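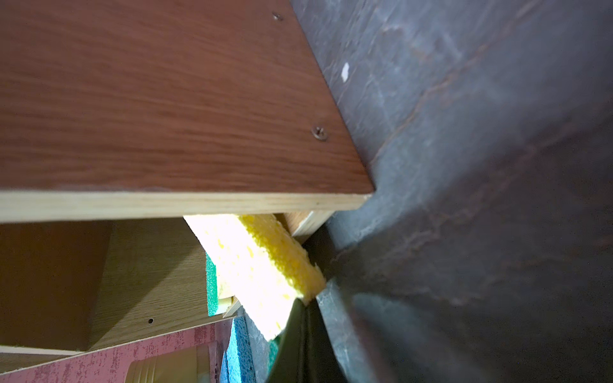

Putting the sponges away takes a person a few seconds. You pick up a sponge, turn it so it fits, push it into the gap next to the others and reach for the next one. If one falls over, you stand it up again without breaking off the conversation you were having.

Friederike Seidel has been trying to get a pair of robot arms to do the same thing since last May. She runs a small test lab for Porov, which makes fittings for shops and kitchens, and her job is to find out which dull jobs a machine can take over and which it can't. Her list of chores has 66 entries. Folding tea towels is on it, and so is facing up tins on a supermarket shelf, wiping down a counter and sorting a cutlery drawer. Sponges are number 12.

"People ask me when they can have one at home," she says. "I ask them what they want it to do, and they say tidy up. Tidying up is the hardest thing on the list. It is every other job on the list, mixed together."

The arms at Porov work over a grey marbled floor with red walls on three sides. At the back stands a small wooden shelf unit with an open tray on top and a compartment at the bottom, and the sponges go in the bottom. Nothing about the job sounds difficult until you look at what has to be handled. A sponge gives when you squeeze it. A scouring pad is flat and hard to get a fingertip under. A thin cloth lies down on the floor and stays there, and a machine with two stiff fingers has to find an edge before it can do anything else.

Then there is the question of where to put things. The first sponge has plenty of room. The next has to go beside it without knocking it over, and by the time the compartment is filling up there is little space left for the fingers themselves.

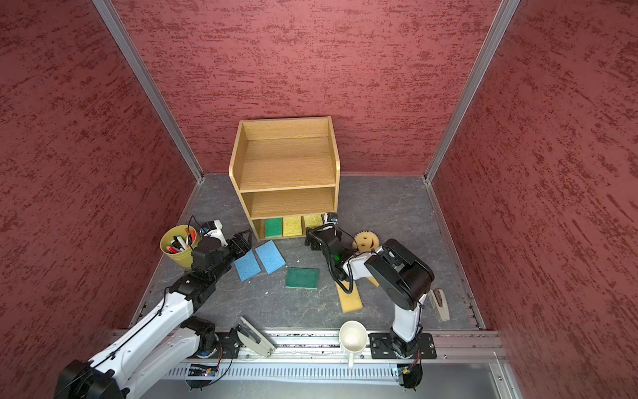 Seidel scores every attempt the same way. A run counts if each sponge ends up in the compartment and is still upright when the arms have moved clear. In the latest set of 600 runs, the arms managed a single sponge most of the time. With three or more, the score dropped to almost 50 per cent. The usual failure came right at the end, when a gripper opened to let go and pushed the neighbouring sponge over on its way out.

A person would notice that and fix it. The arms sometimes do. Seidel's team has been training them by example, with a member of staff steering the arms through the job again and again while the system records what was done. It learned to put a sponge in quite early. Learning to go back for one that had fallen took much longer, mostly because the people doing the steering were good at it and seldom dropped anything. In the autumn they began knocking sponges over on purpose so there would be something to learn from.

The lab also varies what else is lying about. A mug, a roll of tape or a bucket of pens may be left within reach, on the grounds that kitchens and stockrooms have such things in them. Small changes can matter more than you would expect. One version of the software did well for weeks and then went badly wrong when the desk lamp was moved. Another would not touch anything green.

What the shops want

Dörte Rathjen looks at all this from the other end. She manages the stockroom at Oltmanns, a household goods shop with three floors and a loading bay that floods, and she spent a fortnight last year with a trial machine from a firm called Clurneo. It had one arm on a wheeled base, and it was meant to refill the lower shelves overnight.

"It was fine with boxes," Rathjen says. "Boxes, tins, anything with corners. Then it got to the cleaning aisle."

The cleaning aisle was a problem for the reasons Seidel would have given her. Cloths came in soft packs that sagged. Loose sponges were sold from open bins. The machine would pick up two when it wanted one, or grip a pack by its cardboard header and tear it. Rathjen kept a tally on the back of a delivery note. On a normal night her staff restocked the aisle in 25 minutes. The machine needed most of a shift and somebody had to check it afterwards.

She sent it back, though she would have another. The boxes were a real help, she says, and her knees are not getting any younger. What she would like is a machine that does the heavy, boring part and stops when it is unsure, instead of carrying on and making a mess. The Clurneo machine had a setting for this. Switched on, it stopped every few minutes and sounded a chime, and after two nights the staff switched it off.

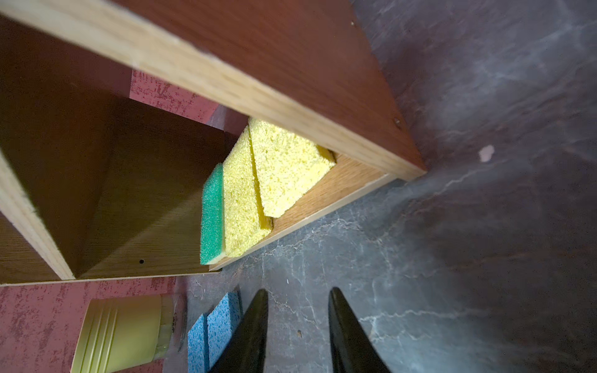

Can you buy one yet?

For the home, no, or at least nothing that will tidy a kitchen by itself. Robot vacuum cleaners and lawnmowers are good at what they do, and what they do is drive about. Once a machine has to pick things up, the price climbs and the list of things it can be trusted with gets short.

Shops and small workshops are a little closer. Purmont, which hires out machines by the month, will supply a single arm for packing or sorting, provided the goods are much the same size and arrive in the same place. Its standard contract lists what the arm will not be asked to lift. Soft goods are on the first page.

Seidel thinks the order in which chores become possible will surprise people. She expects loading a dishwasher to come before making a bed, and stacking shelves to come before clearing a table. Asked for a date, she offers 5 years for the easier half of her list and declines to guess at the rest. Tea towels are in the second half. Sponges she has moved back and forth between the two several times, and at the moment they are in the first.

Her next tests add a second shelf and a time limit. Rathjen has been invited to watch, and has asked whether she can bring some of her own stock.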